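Cesto perfurado amarelo Widora com duas pegas

Cozinha > Arrumação > Cestos e organizadores
Referência 1662

Há peças que entram em casa sem grande cerimónia e ao fim de um mês já não sabemos onde púnhamos as coisas antes. O cesto amarelo da Widora é uma dessas! Começámos por trazer uma caixa pequena para experimentar, em novembro, e agora temos uma prateleira só para ele.

É um cesto de plástico, quadrado, de cantos arredondados, com as paredes todas furadinhas e uma pega em cada um de dois lados opostos. Serve para fruta, serve para legumes, serve para aquele monte de coisas que anda sempre pela bancada (molas, elásticos, saquinhos de chá) e que precisa de um sítio. A cor é um amarelo vivo, alegre, que se vê do outro lado da cozinha.

Para que o usamos

A fruta do dia a dia é a utilização óbvia e continua a ser a nossa preferida. Uma banana, uma maçã, o que houver, tudo à vista e à mão. As crianças servem-se sozinhas quando o cesto está numa mesa baixa, e nota-se muito a diferença em relação à fruta guardada na gaveta do frigorífico.
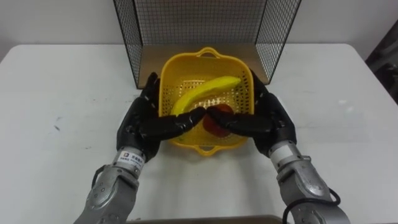

Quem tem pouca bancada pode levar o cesto para a mesa à hora do lanche e devolvê-lo à prateleira a seguir. Pega-se com as duas mãos, uma de cada lado, e vai tudo junto numa viagem só. Parece pouca coisa, mas quem já atravessou a cozinha com quatro maçãs encostadas ao peito sabe do que falamos.

Também gostamos muito dele para lavar cerejas e tomate-cereja: põe-se debaixo da torneira, abana-se um bocadinho e fica a escorrer na banca. Para grão ou arroz já não o recomendamos, os furos são para peças maiores.

O formato

O quadrado aproveita os cantos. Numa prateleira estreita, uma fruteira redonda deixa sempre aqueles triângulos mortos à volta, e com este cesto isso acontece bem menos. As paredes abrem ligeiramente para cima e o rebordo é arredondado, confortável de agarrar. Não tem tampa, e ainda bem: é um cesto para tirar e pôr, tirar e pôr, o dia inteiro.

A boca é larga. Uma maçã sozinha fica folgada lá dentro, com muito espaço à volta para o resto da fruta. As bananas podem ir deitadas na diagonal, ou ao lado, na mesa, se preferir não as misturar com as maçãs (nós cá em casa separamos, que elas amadurecem depressa demais juntas).
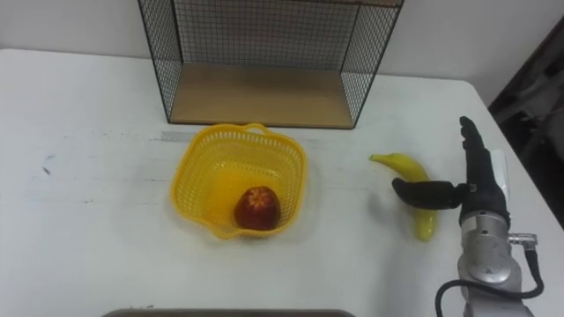 Combina com a estante de rede Clilent

Se ainda não conhece a Clilent, vale a pena espreitar. É uma estante de mesa com estrutura metálica preta, painéis de rede de quadrícula fina e prateleiras de madeira clara. Encosta-se à parede, não pesa na vista porque se vê através da rede, e o amarelo do cesto fica lindíssimo contra o preto. Foi a Morven Chisholm, que faz as nossas montras, quem juntou os dois pela primeira vez, e desde então muita gente leva o conjunto.

A arrumação que sugerimos é simples: o cesto na prateleira de baixo, com uma das pegas virada para si, e na de cima as coisas leves, panos, guardanapos, o frasco das bolachas. Para tirar fruta puxa-se o cesto um pouco para a frente. Para limpar, sai inteiro.

Brincar às mercearias

Esta utilização chegou-nos pelos clientes e adorámos! O cesto faz uma bancada de mercado perfeita para brincar às compras. Uma maçaroca de milho, um tomate, meia dúzia de legumes de brincar, e está montada a loja. Temos na secção infantil a linha de alimentos Wolde, vendida à peça, para ir compondo a banca aos poucos. 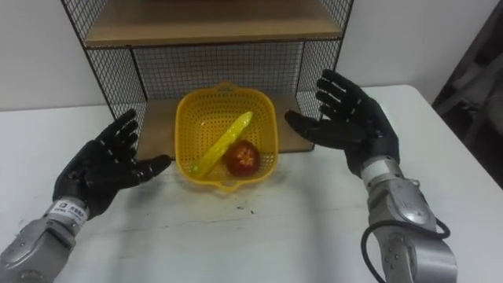
No fim da brincadeira, o cesto é também a caixa de arrumação, e isto conta muito ao domingo à noite. Os mais pequenos conseguem levá-lo cheio, desde que não lhes dê para lá pôr a mercearia inteira. Algumas educadoras usam vários em fila, um para cada família de alimentos: fruta num, legumes noutro, pão e queijo no terceiro. É uma maneira bem divertida de ensinar a separar e arrumar.

Cuidados

Lava-se à mão, com água morna e detergente da loiça. Uma escova macia resolve os furos em dois minutos, sobretudo se houver terra de batatas ou casca de cebola. Evite esfregões de arame no fundo, que é liso e brilhante e merece continuar assim. Não deve ir ao forno nem ao micro-ondas. Se o deixar junto a uma janela com muito sol, rode-o de vez em quando.

Que quantidade leva?

Perguntam-nos isto muitas vezes e a resposta depende do que lá puser. Nas maçãs e laranjas, cabe à vontade a fruta de alguns dias para duas pessoas. Nas bananas, o comprimento é que manda: uma banana grande, pousada por cima de uma maçã, pode ficar com a ponta de fora do rebordo, e não há mal nenhum nisso, até dá jeito para a agarrar. Para um cacho inteiro aconselhamos dois cestos lado a lado, ou então o cesto para a fruta redonda e o cacho pendurado.

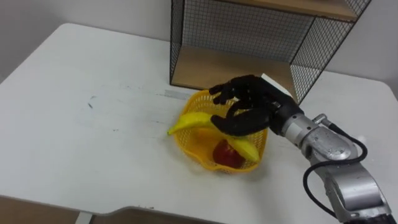 A cor foi motivo de grande discussão na nossa loja de Mirkbridge. Havia quem quisesse branco, para condizer com tudo, e havia quem achasse que uma cozinha aguenta bem um bocado de amarelo. Ganhou o amarelo e ainda bem: numa mesa branca, com o vermelho da maçã a espreitar debaixo da banana, o cesto enche o olho sem precisar de mais nada em volta. Em bancadas de pedra escura também resulta muito bem, e temos clientes que o usam em despensas sem janela justamente pela luz que dá.

Disponibilidade

Em stock: 217 unidades
Próxima entrega: 305 unidades, já encomendadas
Cor: amarelo
Venda: à unidade
Levantamento em loja: Mirkbridge, balcão de utilidades

Opiniões de clientes (47)

"Comprei um para a fruta e voltei para buscar outro para as batatas. As pegas dão imenso jeito."

"Muito giro. Gostava que houvesse um tamanho mais pequeno para os alhos."

"A minha filha já o levou para o quarto e agora é a mercearia dela. Tive de encomendar o segundo!"

Veja também

Estante de rede Clilent, preta com prateleiras de madeira
Alimentos de brincar Wolde, à peça
Escova macia para legumes e cestos

Página atualizada a 22 de dezembro de 2024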